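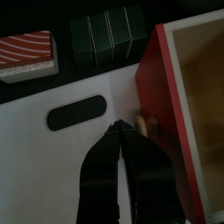

Por Nosipho Engelbrecht - febrero

La fotometría de los teleobjetivos económicos se discute poco y mal. Tras 41 disparos con el Traleo, sostengo que su defecto principal es el viñeteo a plena apertura y que la corrección automática lo agrava: levanta las esquinas y, con ellas, el ruido.
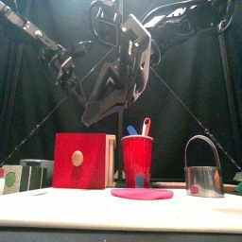 El perfil de Favov aplica la misma curva a cualquier fondo. En un paisaje claro el error se disimula. Con un fondo como la cortina negra que hay tras la mesa blanca, aclarar las esquinas equivale a convertir el negro en gris sucio. Prefiero desactivar el perfil y corregir a mano.
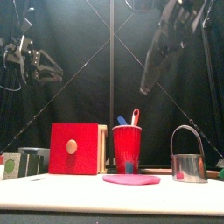 Sipho Cele objeta que eso exige tiempo - y es cierto, en una serie de 1,000 archivos. Para trabajos cortos, el argumento no se sostiene. El fabricante debería ofrecer un control de intensidad.

2 comentarios · Compartir
© Rarnik · Contacto · Volver arriba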